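February 2019

Slept badly, then well, then too long. When I came to the kitchen it was already bright and I had the feeling of being late for something, but there was nothing to be late for. The letter from Vasilakis was still under the fruit bowl where I put it yesterday. They want 3550 for the windows on the street side, and they want me to decide before May. I read it again standing up, as if it would be a smaller number when I am standing. It was the same number.

I called Thodoris Triantafyllou to ask what he paid for his. He did not remember. He told me instead for a long time about his knee, and about the new bus to Truvham that goes only two times in the day, and both of the times are wrong for him. I like to talk with him because it is the one hour when I do not search for words. After we finished I tried to think in English again and it was like putting on wet shoes.

I wanted to write down about the tea, because I have been thinking about it all day and it is a small thing, so I will forget it.

In my mother's house tea was for sick people. If somebody made tea, the others asked what hurts. We had one tin with mountain tea, dry branches with the flowers still on them, and it stood behind the flour. Coffee was for guests. So when I moved here and people asked me would I like tea, I always said no thank you, I am fine, and I believe they thought I was a cold person. It took me maybe two winters to understand that the question is a way to say sit down.

Now I drink it every afternoon and I have become particular. I like a divided wooden box, with a place for the plain ones and a place for the colored ones. The plain ones in brown paper I like in a stack, lying flat. The colored ones should stand in a row so that you see the edge of each color and can choose with the finger, like in a drawer with cards. My sister says this is the behavior of a hotel. She was here in the fall and she took a green one from the middle and put it back in the front, and I waited until she went to bed and then I fixed it. I am not proud of this.

I also have opinions about trays. A tray must be long enough that the box can sit on it and there is still a free end for a cup. Dark wood is better than light, it forgives more. Pranetti had a light one in their window for 600, and I looked at it through the glass and laughed aloud on the street, a woman turned her head. For 600 the tray should pour the tea by itself.

And the cup must have a saucer, even if it is a mug. Thodoris says a mug with a saucer is like a man with a hat in the bath. But where do you put the wet bag? He puts it on the newspaper. He has always put it on the newspaper, also when we were students and it was my newspaper.

In the afternoon I wrote the two postcards I owed, one to my aunt and one to the Wivano people, to say thank you for the course. The second was difficult. I wrote "I have learned many" and then I stopped, because many what? There was no place to correct it, so I made it "I have learned many things and also I enjoyed the lunches." It is true, at least.

Then rain, quite strong, and the gutter made its noise. I should ask Vasilakis if the gutter is included in the price or if it is another letter.

I must press the page under the big dictionary tonight or it will make waves like the last one.

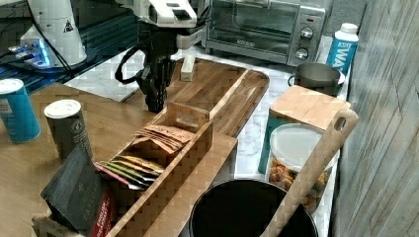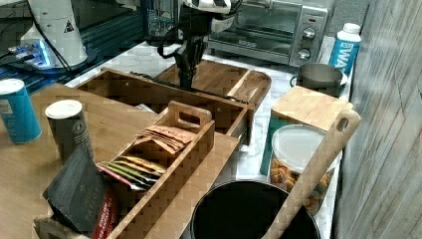 The tea box with its stack and its row, the mug on its saucer, and the water carton.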